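Bench notebook, two-arm cell, back corner of the Emley shop
January

Morning, second coffee. Carrying on from the wiring pages. Both arms home cleanly now, and the left one no longer drops its bus when the shoulder and the gripper move together. Cause was the crimp on the power lead at the base, as Merike Rimkutė suspected. Remade it with a ferrule and tugged on it. Same treatment for the right side while the tool was out.

Settings as of this page:

Control loop 60 Hz, camera streams 30 Hz each. Tried 60 on the cameras and the hub started dropping one of them after a few minutes. Not worth chasing. Logger buffer set to 3000 rows per arm, written out when full.

Ketier driver board firmware left at what it shipped with. The Drendero motion package has an update that changes the order of the joint arguments. Do not install it until the calibration script has been rewritten to match, or the elbow and wrist will swap and somebody will lose a gripper finger.

Frame: all T-slot. Front rail carries both arms. I moved each base outward by one bracket hole last week to get more clearance between the elbows. Reach to the back corners got worse, reach over the middle got better. Fine for what we want. Torqued everything twice and marked the bolt heads with paint pen so that anyone can see if one has turned.
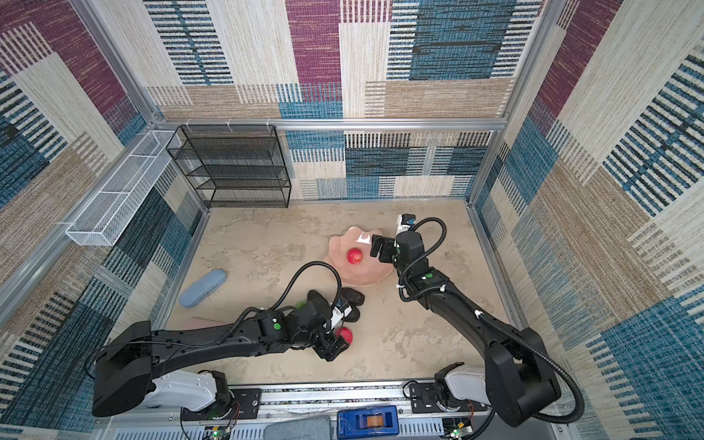
Cable routing is still the weak point of the build. The first attempt had the wrist cable zip-tied flat along the forearm, and it pulled tight whenever the wrist rolled past its midpoint. Now it runs in corrugated sleeve with slack. With the left gripper down over the red ball and the right one open beside the pink bowl, both sleeves stand off the arms in a loop, and the one on the right bows well out to the side. Clearance to the wall has to be checked at full outward swing, with the shoulder turned by hand and power off. If it rubs, shorten the loop at the elbow end. Do not shorten it at the wrist end, that is where the roll needs it.

Boards are mounted low, under each base. Green LED means logic supply only. It says nothing about motor supply, which has its own switch. I have been caught by this and so has Merike. A label is on the list.

Calibration procedure, current version:

1. Motor supply off. Put each arm in the folded rest position by hand.
2. Start the script, let it read raw encoder counts, then move each joint slowly to both ends when prompted.
3. Check the printed midpoints against the card taped inside the cabinet door. Left shoulder should read 2407. Anything far from that means the horn has slipped a tooth.
4. Motor supply on. Send both arms to rest. Hand near the switch.
5. Close and open each gripper once with nothing in it.

Step 3 is the one people skip.

Gripper notes. The fingers are stiff and close parallel, fine on anything with two flat-ish sides. On round things the force setting matters more than the approach angle. Too high and the object squirts out forward, too low and it slides on the lift. I have one value for everything at the moment and would prefer a value per object class. The fingertip pads we ordered from Petridis are softer than the printed ones and I want to try them before touching the software again.

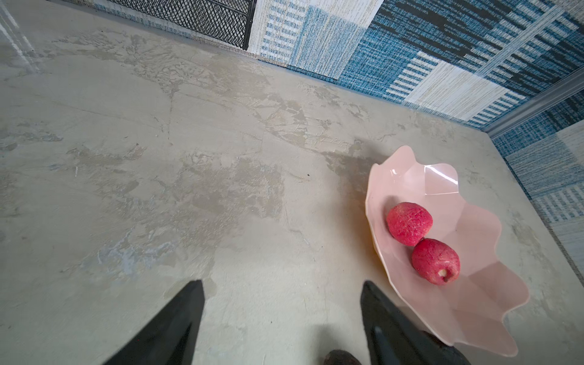 Page last changed: January, 16:30, M.R. (calibration steps reordered)

Wrist camera geometry. The mount tilts the camera down so that both fingertips stay in view at all openings. The cost is that they hide part of the near field. When the arm comes in from the front, one finger can cover the near rim of the bowl while the fruit in it stays clear, so the rim is a poor thing to align on. Use the fruit, or use the far rim. I had been aligning on the near rim for the early trials, and that probably explains some of the bad approaches in the log. Will go back through and tag them.

Exposure: locked on both wrist cameras. Auto exposure hunts whenever a black finger crosses bright floor. The glossy plastic of the bowl still gives a hot spot on the rim and no exposure setting removes it without making the walls muddy. Leaving it. Could try a diffuser over the lamp — there is a sheet of tracing film in the flat drawer.

Wall covering. Merike wanted plain gray, I wanted pattern. Pattern stays for now. The stripes give the feature tracker plenty to hold on to when the wrist turns away from the objects. The drawback is repetition. Several blocks look alike to the matcher, and it sometimes locks on to the wrong one after a fast move. The corner post is the most reliable landmark we have, a straight vertical edge with nothing similar next to it.
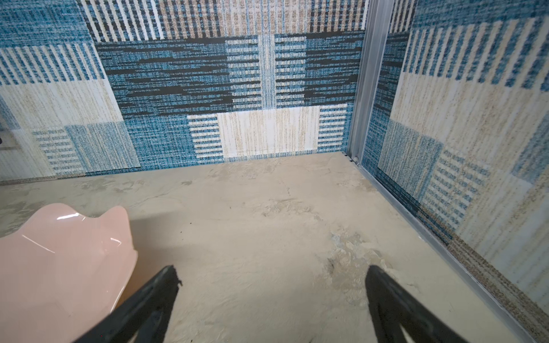
Wrist camera, both fingers in view, corner post behind.

Open items:

Label for motor supply switch, both sides.
Petridis pads, fit to right gripper only, compare with left.
Force value per object class.
Tracing film over lamp.
Recheck painted bolt heads after ten hours of running.
Ask Merike whether the spare hub is powered or passive. If powered, retry cameras at 60.
Rewrite calibration script for the new Drendero argument order, test with fingers removed.

Shutdown order is unchanged: rest position, motor supply, script, logic supply.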